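Andor Tóth Opens a New Web Site and Takes the Doreck Rink Program Into Summer

Hi everybody. I'm Andor Tóth, I coach figure skating at the Doreck rink, and I've been told that a press release is supposed to be written as though somebody else is talking about me. I tried that. I got two lines in and felt silly, so you're getting it from me directly (reporters, please go ahead and quote any of it).

The short version: I have a new Web site for my skaters and their families, I'm starting a summer program for adults and late starters in July, and the Iltus Open is coming back to our ice after a year off. If that's all you need, you can stop reading and go have lunch. If you want the details, keep going, I have plenty!

Let me start with the site, which has been in the works much longer than I'd like to admit. For years the way you found out about practice ice in Doreck was a sheet of paper taped to the glass by the skate rental window. If you were at the rink, great. If you were at home with a kid asking whether there was skating tonight, you called the front desk, and the front desk called me, and I was usually on the ice with my phone in a bag. So now the whole ice schedule is online, freestyle sessions, group classes, dance, the early sessions, all of it, and when a session moves I change it myself from my phone before I even take my skates off.

There's also a page for every level of our test program, with the elements written out in everyday words. I've always thought the rule language scares off parents. If your daughter comes home and tells you she's working on her three-turns and you have no idea what those are, there's now a place to look it up. I wrote every one of those pages myself, mostly late in the evening, and a few of them got way too long. The one on edges is practically a book. I love edges, what can I say.

And yes, there are results. I went back through my boxes and typed in every club competition I had a protocol for, 156 skaters altogether, going back to when the rink still had the old boards. Some of those skaters have kids in my beginner group now. If your name is spelled wrong, or if you remember beating somebody who's listed ahead of you, write to me and I'll check the paper.

Now the summer program. It starts in July and it's for adults, and I mean any adult. You can come if you skated as a kid and quit at twelve, you can come if you've been sitting in the bleachers for six seasons holding somebody's water bottle, and you can come if you've never had a pair of skates on. We'll have 27 spots. I'd take more, but I want everybody to have room to fall down without taking a neighbor with them, and I want to get to each person every session.

Sessions start at 7:15 in the evening. We'll do a short off-ice warm-up in the lobby, then go straight on. The first couple of weeks are stroking, stopping and crossovers for the beginners, and for the returning skaters I've got a set of edge patterns that will make you remember muscles you forgot about. After that we split by what people want to do. Last spring I asked around and the answers were all over the place: one group wants to jump, another wants nothing to do with jumping and would like to learn a waltz, and a couple of the dads want to be able to keep up with their kids at public skate. All fine with me. I can teach a waltz and a waltz jump in the same hour.

People always ask about skates, so let me answer it now. Please don't buy anything before the first session. Rentals are included for the first two weeks, and I'll sit down with you and look at your feet before you spend a dime. I've seen too many folks come in with boots two sizes too big that they got because they were on sale, and then they think they have weak ankles. Wear thin socks, long pants that stretch, and gloves. A helmet is welcome at any age and I have several you can borrow.

I'll be honest about my own history here, because it's part of why I wanted to run this. I didn't start skating until I was eleven, and that's late in our sport. I was the tallest one in every group lesson by a mile. My first coach, Mrs. Rácz, put me at the end of the line and told me that the end of the line gets the cleanest ice. She was wrong about that, I think, but it kept me coming back! I competed as a junior, had one season I'm proud of and one I'd pay to forget, and moved over to coaching when my knee made the decision for me. I've been in Doreck ever since. I still get on the ice by myself before the first session most mornings, and I still can't do a decent loop in the other direction.

So that brings me to the Iltus Open. We missed last year when the compressor went out, and I know many of you had programs ready that never got seen. I heard from a lot of skaters about it, and one of them (she was eight at the time) wrote me a letter with a drawing of the compressor with an angry face. It's on my office wall. The compressor has since been replaced, the ice has been good all season, and the Open is back on the calendar for the fall.

We're keeping most of what people liked. There'll be free skate events from beginner all the way through senior, a showcase category, solo dance, and the team compulsories that get louder every time we hold them. What's new is an adult division with its own warm-up groups and its own awards, and if you're in the summer program you can enter it without having passed a test. I'd love to see at least a few of you out there. You don't need a fancy outfit. You need music under two minutes and the nerve to stand still while they announce your name.
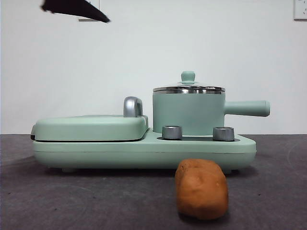 The mint-green toy breakfast set, with its silver handle.

The entry fee stays where it was. I fought for that one, and the rink was good about it. We've also got 2,000 dollars set aside in our skater fund to help with entries, lessons and boots, and half of that, 1,000 dollars, is put aside for skaters who are in their first year with us. The form is one page. It asks your name, what you need help with, and what you're working on, and I read every one. If you've ever skipped a competition over the money, please fill it out. I was a kid who skated in borrowed boots, and I'd hate for anybody to sit home over a fee.

A few practical things for the families who've already been asking. Registration for July is open now on the site, and it closes when the spots are gone. You can drop in on a single session if there's room, but call the desk first. Parking at the Doreck rink is still free, and the side lot by the loading door is usually emptier than the front one, though please leave the lane clear for the resurfacer crew. The snack counter will be open on summer program evenings, which I'm told matters more than anything I've written here. Yes, the hot chocolate stays on the menu in July. It's cold in there!

I've also been asked if I'm going to keep working with the competitive kids over the summer, and of course I am. Their sessions are in the mornings and nothing about that changes. We're putting together new short programs right now, and I've got two skaters learning a new double who'd be embarrassed if I said more than that. One group is heading to Dreniveck for a week of training with the coaches there, and they'll be posting from the trip on the new site, so you can follow along and see what they're up to when I'm not standing at the boards with my thermos.

The music on the site, by the way, is a thing I get questions about. There's a page where skaters can send in their program music so that I can check the length and the sound level before competition day. Please use it. I've stood in too many music booths with a parent holding up a phone and hoping. Send the file, I'll listen to it and write you back, and if the cut in the middle is rough I'll tell you nicely.

For reporters and anybody who writes about skating in our area, I'm happy to talk, and I'm happy to have you come by a session and see it for yourself. The best time to catch me is between the morning ice and the afternoon group classes, when I'm at the table by the rental window with whatever I brought for lunch. You can also write to me through the contact page and I'll answer the same day if I'm not traveling with skaters. If you'd like to talk with some of the adult skaters who've already signed up, tell me and I'll ask them.

Thank you to everybody who sent in old programs, results and stories while I was putting the site together. I haven't gotten through all of it yet, and there's a whole box of ribbons on my desk that I still need to match up with names. See you on the ice!

Andor Tóth
Head Figure Skating Coach, Doreck rink

Media contact: Andor Tóth, through the contact page on the site or at the rink's front desk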